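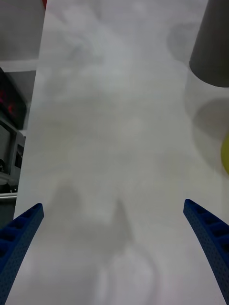

学部生だけのチームでも、模倣学習でアームを動かす競技に出られるのか。

出られる。アームと、手先に付けるカメラと、学習を回せる計算機が一台あれば、練習は始められる。時間がかかるのは人が操作してデータを取るところで、そこは人手で埋めるしかない。

夏休み前に後輩から同じことを聞かれて、その場ではうまく答えられなかった。来年の担当に渡すメモも兼ねて、今年やったことを順に書いておく。2024年9月23日の時点での内容なので、大会までに変わるところもあると思う。

## 何に出るのか

出るのはMostdenという学生向けの競技会の、卓上作業部門である。白い天板の上に置かれた物体を、指定された場所へ移す。持ち時間は一回60秒で、開始の合図のあとは人が触ってはいけない。配置は当日、審判が決める。物体の種類は事前に公開されるが、どれが何個出るかは当日までわからない。

採点は移した数が基本で、倒したり天板から落としたりすると引かれる。落とした物体はその回のあいだは戻せない。去年までは位置を計測してから動作計画を立てる方式が多かったらしいが、今年の要項から「学習による制御も可」と明記されたので、うちは学習のほうで行くことにした。

チームはサークルの中で希望者を募って組んだ。部員は12人いるが、全員がこれに出るわけではなく、走行ロボットの班と掛け持ちの人もいる。操作の練習だけ手伝ってくれた人も多い。

## 機材

アームは大学の共用のものを借りている。部内ではHarovと呼んでいる。正式な型番は長くて誰も言わない。グリッパーは二本指で、指は青い。内側に四角いくぼみが並んでいる形で、最初に見たとき梯子のようだと思った。

カメラは手首に付けたものが主になる。外から全体を見るカメラも試したが、当日の会場では設置できる位置が決まっておらず、練習と本番で見え方が変わるのが怖かった。手首のカメラなら、少なくともアームとの位置関係は持っていける。画面の下の両側にいつも指が映るので、指と物体の位置関係がそのまま入力に入る。

困る点もある。手先が下りると視野が狭くなり、さっきまで映っていた物体が画面の外へ出る。人が操作するときも同じ映像だけを見てやると、どこに何があったか忘れる。最初の週はみんなこれで失敗した。横から机を直接見ながら操作すれば楽だが、それだとカメラに映っていない情報を使って動かすことになり、学習する側には手がかりがない。途中から、操作者は画面だけを見るという決まりにした。

## データを取る

一回の操作を一本と数えて、今のところ436本ある。内訳は均等ではない。ボールを移すものが多く、背の高いものは少ない。背の高いものは倒れやすいので操作者が避けたがる。取りたい人が取りたいものを取るとこうなる、という見本のような偏り方をしている。

手順は次のとおり。

1. 配置表を引いて、物体を置く
2. アームを初期姿勢に戻す
3. 記録を始めて、操作する
4. 成功か失敗かを記入して保存する

配置表はAurel Mihăiläさんが作ってくれた、と書きかけて綴りを直した。Aurel Mihăilăさんである。本人から前にも指摘されているので気をつける。留学で一年だけ来ている人で、配置表のほかに記録用のスクリプトも彼が直した。もともとのスクリプトは保存に失敗しても何も表示せずに次へ進むようになっていて、七月に半日分のデータがなくなっている。今は保存できたかどうかが音で鳴る。音はかなり大きい。

失敗した操作も消さずに残している。学習には使わないが、どこで失敗したかを見返すのに使う。見返してわかったのは、つかむ直前に人が少し止まっていることだった。狙いを定めるために止まるのだが、それを学習したモデルも同じ場所で止まる。人は次に動き出すが、モデルは止まったまま動かないことがある。持ち時間が短いので、これは大きい。

対策として、止まっている区間を後から間引く処理を入れた。間引きすぎると今度は位置合わせが雑になるので、どこまで削るかは何度かやり直している。

## 影の話

今回いちばん時間を使ったのは影だった。

天板が白いので、腕とグリッパーの影がよく出る。アームが動けば影も動く。人は影を気にしないで見ているが、モデルにとっては画面の中で大きく動く灰色のかたまりである。八月の終わりに、昼に取ったデータだけで学習したモデルを夜に動かしたら、何もない場所へ下りていって指を閉じた。位置を重ねてみると、影の濃いところへ寄っているようだった。

影が原因だと断定できたわけではない。窓からの光が減ると全体の明るさも変わるし、その日はカメラの露出設定も触っていた。二つを同時に変えてしまったので、切り分けのために翌日やり直した。露出を固定して、照明だけ変えて同じ配置で動かすと、やはり夜のほうが外す。そこで、照明の条件を分けてデータを足すことにした。
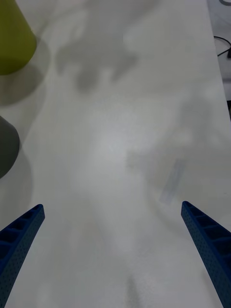

白い天板と、開いた状態の指。上のほうに大きな影が落ちている。

足したデータでは、部屋の照明を全部つけた場合と半分だけつけた場合、ブラインドを閉めた場合と開けた場合を組み合わせた。本数を均等にしようとしたが、天気があるのでそうはならなかった。曇りの日はブラインドを開けても閉めてもあまり変わらない。記録表には天気の欄も作ったが、書いてあるのは最初の数日だけで、あとは空欄になっている。来年はスクリプトの側で必須にしたほうがいい。

画像の明るさを乱数で変える処理も入れた。これは全体を明るくしたり暗くしたりするだけなので、影の形までは変わらない。それでも入れないよりはよかった。影を画像に合成する方法も調べたが、論文を読んだところで止まっている。

## 学習と結果

学習は研究棟の計算機を夜に借りて回した。借りられるのは夕方から翌朝までで、朝の授業が始まる前に止めなければならない。一度止め忘れて、Buppha Nakpanさんの計算とぶつかった。Nakpanさんは博士課程の人で、怒られはしなかったが、予約表の書き方を一から教わった。ついでに学習率の設定も見てもらい、そちらのほうで大きく助かった。こちらが使っていた値は、元にした公開コードの値をそのまま写したもので、バッチの大きさが違うのに合わせていなかった。

直した後のモデルでは、ボールはだいたい移せるようになった。背の高いものは、つかむところまでは行くが、持ち上げるときに傾く。指の先だけで端をつかんでいるためで、もう少し深く入れてからつかめばよい。人の操作を見返すと、人も浅くつかんでいる回が多かった。人がそれで成功しているのは、傾いたあとに手首を回して直しているからである。モデルはその直しをまねしない。直しの場面がデータの中に少ないのだと思う。

そこで先週から、深くつかむことを操作の決まりに加えた。浅くつかんだら、その回は失敗として記入する。厳しすぎるという意見もあり、操作の手伝いに来た一年生には不評だった。ただ、途中で基準を変えると前のデータと混ざってしまうので、大会まではこのまま行く。

もう一つ残っているのが、天板の端にあるものの扱いである。端に寄ったものを取りに行くと、手首のカメラに机の外が映る。床やケーブルや隣の機材が入ってくる。練習部屋の床と会場の床は当然違うので、ここは本番で外す可能性が高い。練習ではケーブルの位置を日によってわざと変えるようにした。片づけないまま帰る言い訳のようになっているが、一応これは方針である。通路にかかるケーブルだけは必ず巻くこと。

## 遠征の練習試合

九月の初めに、Wirkhamのチームと練習試合をした。向こうの部屋にこちらのアームを持ち込み、2回ずつ動かした。結果はこちらの負けで、差は落下の減点がほとんどだった。

向こうは学習を使わず、物体の位置を検出してから決まった動作をさせる方式である。動きは遅いが止まらない。こちらは速いときは速いが、一度だけ、つかむ前に止まったまま持ち時間が終わった。見ているほうは故障だと思ったらしく、審判役の人が電源を確認しに来た。

部屋が変わったことの影響は、思っていたより小さかった。照明を足したデータが効いたのか、たまたま明るさが似ていたのかはわからない。試合の前に部屋の明るさを測っておくべきだったが、照度計を忘れた。持ち物の一覧に加えた。

持ち運びでは、アームの固定に時間を取られた。うちの机は天板が厚く、向こうの机は薄い。クランプのねじが足りる範囲だったので助かったが、足りなければ当て板が要る。当て板も一覧に加えた。

## 費用のこと

アームと計算機は借り物なので、部費から出したのは消耗品と交通費である。学内の活動支援にThammasiri助成という枠があり、春に申請して通った。申請書は前年の班のものを下敷きにした。助成の報告書は年度の終わりで、二月に締め切りがある。写真と収支表が要るので、領収書は封筒に入れて部室の棚の上から二段目に置いている。レシートの字が薄くなるものがあるので、受け取ったらすぐ撮っておいてほしい。

## 大会までにやること

- 背の高い物体のデータを足す。深くつかむ決まりで取り直したものだけを使う
- 止まったまま動かないときに、少し手先を上げてやり直す処理を入れる。要項に違反しないことは事務局に問い合わせて確認済み
- 学習は予約表に書いてから回す
- クランプ、当て板、照度計、予備のケーブルを箱にまとめる
- 配置表の古い版を共有フォルダから消す。まだ古いほうで置いている人がいる

やり直しの処理はAurelさんが書いている途中で、動く版は部のリポジトリの作業用ブランチにある。止まったかどうかの判定を手先の速度だけで見ているので、ゆっくり狙っているときにも反応してしまう。しきい値を決めるには実機で試すしかなく、次に部屋が取れるのは午前の枠だけである。操作を手伝える人は、部の連絡用チャンネルに空いている時間を書いておいてください。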